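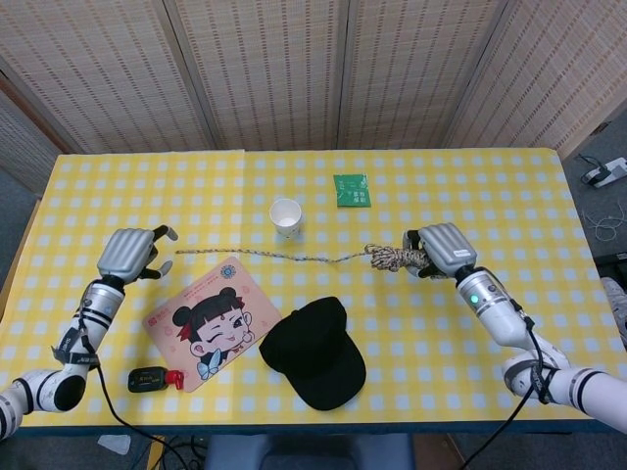 Hand Comparison Bench: Frequently Asked Questions

What are you comparing?
Two five-week loans of robotic hands, the Zurnard and the Doklow, run on the same pair of arms with the same controller. The arms stay put and only the hands are swapped.

Why use household items?
Most of our users want to pick up everyday things. Rope, paper cups, caps and flat packets each cause a different kind of trouble.

How many tries does each item get?
Each item gets 10 tries per hand. With repeats and warm-up runs left in, the log now holds 2360 grasps. Of those, 327 were dropped from the results for controller faults.

Which item is hardest?
Flat packets. A fingertip has to get under the edge, and on cloth the packet tends to slide first. Knotted rope is much easier to grab but harder to let go of cleanly.

Do you always use a tablecloth?
For this round, yes. Bare tabletops were covered in the March round and the two sets of scores should not be mixed.

How do you keep from crushing the paper cup?
We lower the closing current before the try and log the value. A dented cup counts as a fail even if it was lifted.

Can one hand pull while the other holds?
Yes, on both models. Rope is scored this way. The Doklow holds a steadier pull, but its thumb is slow to come back to the start position.

Does the cable get in the way?
Sometimes. Leave enough slack for the wrist to turn fully, and let the rest hang off the front of the table.

Which controller do you use?
The Karabulut, set to 500 updates per second. We tried the Borilska too - it worked, but its log files needed too much cleanup.

Can I send in an object?
Yes, if it fits in one hand and has no sharp edges. New items are added on Sunday, and scores go up once both hands have finished their tries.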